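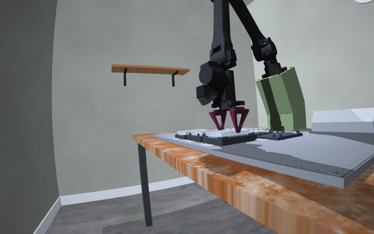

Gripper trials, Wenton bench – sim side

Quick page, more to come when I get time. We've been swapping fingers and controllers on the plate handling cell before anybody cuts metal. Everything on this page is from the simulated cell unless it says bench. Real bench is in the Wenton building, second floor, same layout give or take.

Job is simple on paper. Pick a clear plate off one fixture, put it down on another, don't scratch it, don't tip it. Clear plates are a pain for cameras and kind of a pain for fingers too.

Updated in August. Older stuff at the bottom.

FINGERS

Set A, open triangle
Magenta in the sim so we can tell them from the mount at a glance. Wide up top, blunt at the tip. Light, and you can see past them from the overhead camera, which I didn't expect to care about and now care about a lot.
Grip is fine on the middle of an edge. Near a corner the plate wants to rotate. Tried closing slower, helped a bit.

Set B, solid block
Same mount, same bolt pattern. Much stiffer. Blocks the overhead view completly during the last bit of the approach, so the controller is going in blind. Good numbers anyway if the fixture is where you think it is. It usually is in sim. Less so upstairs.

Set C, Skultano soft pads
Pads over the Set A shape. Best hold of the lot and worst release. Plate hangs on for a moment when the fingers open and lands crooked. Pad friction in the model is a guess, so don't read too much into this one till we have bench runs.

Set D, thin hooks
Gave up after one afternoon. Go under the edge great, come back out terrible.

CONTROLLERS

McIver position mode
What we started with. Does what you tell it, including pushing a finger straight into a tray if your height is off. All the first runs used this. Easy to debug, will probably stay as the baseline.

McIver with force limit
Same thing with a cap on it. Cap too low and it quits early on perfectly good grasps. Cap too high and you might as well not have it. Found a setting we can live with for A and B. Set C needs its own.

Brirkden compliant
Took the longest to get running, mostly my fault (wrong frame on the wrist, whole arm was compliant in a direction we didn't want). Once fixed it's really nice on placement, the plate sort of settles. Slower per cycle. Not sure the slower matters here, the next station is slower than us anyhow.

CAMERAS

Overhead
Wide view of the plates and the fixtures. Fine for finding trays, bad at finding clear plates unless the light is coming in at an angle and gives you a highlight. Moved the sim light a few times to see what breaks. Everything breaks.

Wrist
Much better up close. With Set B the fingers fill too much of the view. With Set A we keep enough of the tip and the plate edge to correct on the way down. This is the pairing I'd pick today.

Side
Only tried it for a day. Useful for checking tip height by eye, didn't feed it to anything. Might come back to it.

RUNS SO FAR

2387 sim cycles logged across all sets. That's everything, including the junk ones from the wrong wrist frame, which I still need to pull out.
100 cycles per combo for the actual comparision, same start positions, same light.
8 combos done. The rest of the grid is waiting on the soft pad model.
53 dropped plates in the comparison runs. Most of those are Set D, then Set C on release. Set A with Brirkden had the fewest.

Full table is in the Wenton shared folder under gripper_compare. Column headers are a mess, sorry, "h_tip" is measured from the plate surface and "h_tip2" is from the tabletop.

STUFF TO FIX

Tray corners. The raised bits in the model are a little taller than on the real ones – enough to catch a finger that would clear upstairs. Need to remeasure.
Shadows from the arm mess with the edge finder when it reaches across. Turn them down for a test run, then back up.
Re-run Set B with the wrist camera tilted.
Set A with a wider tip. Drawing is done, not in the sim yet.
Ask Skultano for real friction values on the pads. Asked once already.

OLDER

First version of the cell had the fixtures square to the table and spread out more. Arm could reach them all but the wrist ended up near its limit on the far one. Pulled the trays in closer and that went away. Any run before that isn't in the numbers above.

Bench runs get their own page.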